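Chapter 4
Pricing a Holiday Rental Through the Year

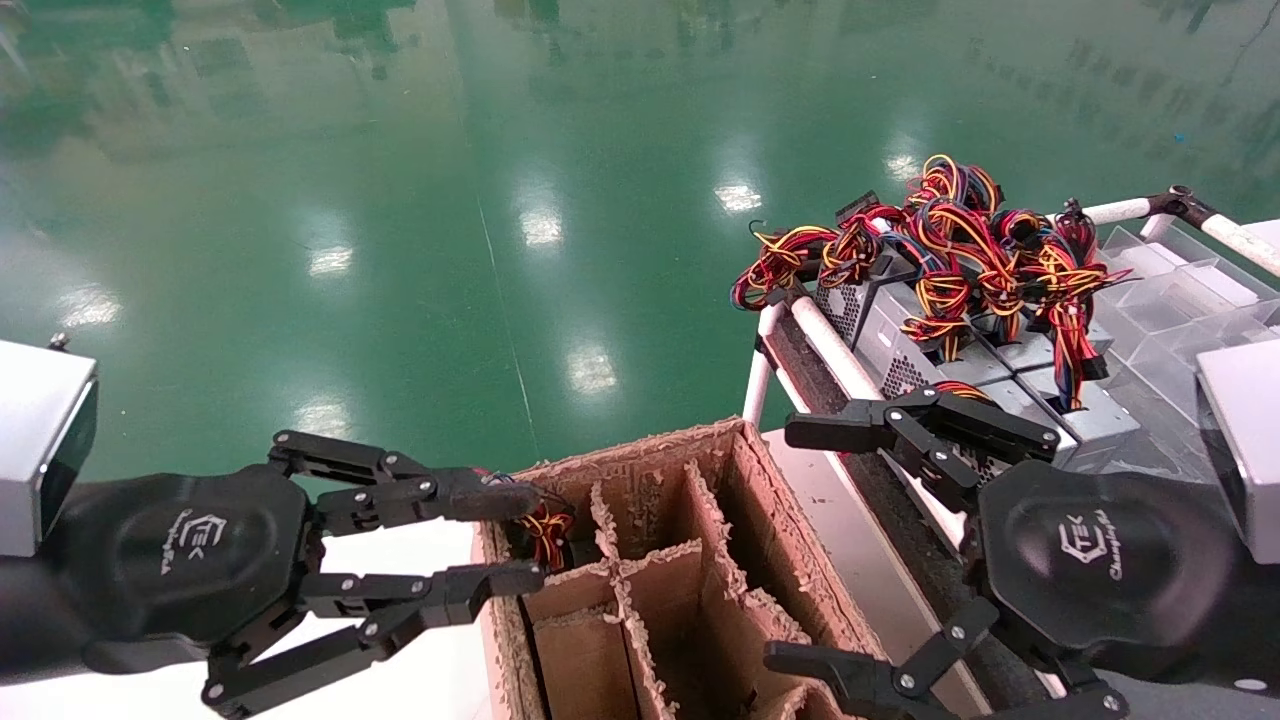 Rodrigo Bravo wrote to us, after he read the first draft of this chapter, that most owners in Cullstead set one price in the spring and do not touch it again until the next spring. He asked if a beginner really needs more than that. We think the question is fair, and the chapter is in large part an answer to it.

4.1 What the guest is paying for

In Chapter 3 we looked at the costs of the owner: cleaning, laundry, local taxes, the commission of the agency, small repairs. These costs tell us the lowest price at which it makes sense to open the door. They tell us very little about the highest price a guest will accept. A family which books a house for a week in August does not know what the owner pays for the cleaning, and does not ask. The family compares the house with the other houses that are free in the same week.

For this reason we speak in this book of two prices. The floor price is the sum of all costs which appear only when somebody stays. The market price is the price at which similar houses are being booked for the same nights. A good rate lies between the two, or a little above the market if the house offers something that its neighbors do not have, for instance a fenced garden or parking near the door.

4.2 Seasons

The simplest calendar has three seasons: low, middle and high. Many agencies use more. Gallardo, a small agency on the coast near Dumham, worked for years with four seasons and later added short "event periods" for the regatta and for the wine fair. Ilham Pelupessy, who kept the booking records there, found that the change from middle to high season was placed too late. Guests were already searching for June in the first days of the year, and the best houses went at the middle price before anybody in the office noticed it.

A season should be drawn from bookings, and the date of the booking matters as much as the date of the stay. Students often forget this. If the first weeks of July are full by April, the price for July was probably too low. If they are still empty in the last days of June, it was too high, or the listing has some other problem – poor text, missing house rules, a slow answer to messages.

4.3 A first example

Consider a cottage with two bedrooms. The floor price is 65 dollars per night. Similar cottages are being booked at 100 dollars in the middle season. Dinesh Rawat, the owner, sets his rate at 100 dollars and fills roughly 66 percent of the nights. Should he go lower? The answer depends on how many more nights the lower price will bring. Each extra night is worth to him only the part above 65 dollars, so at a rate of 100 dollars he keeps 35 dollars. With a small discount he keeps less on every night, also on those nights which he would have sold without it. We will do the full calculation in section 4.6.

4.4 Minimum stays

The price per night is one half of the offer. The other half is the shortest stay which the owner accepts. A minimum of one week protects the high season from gaps of two or three nights which are hard to sell. In winter the same rule keeps away the weekend guests, and these are often the only guests there are.

Terms to know before you continue: floor price, market price, booking date, event period, minimum stay, gap night.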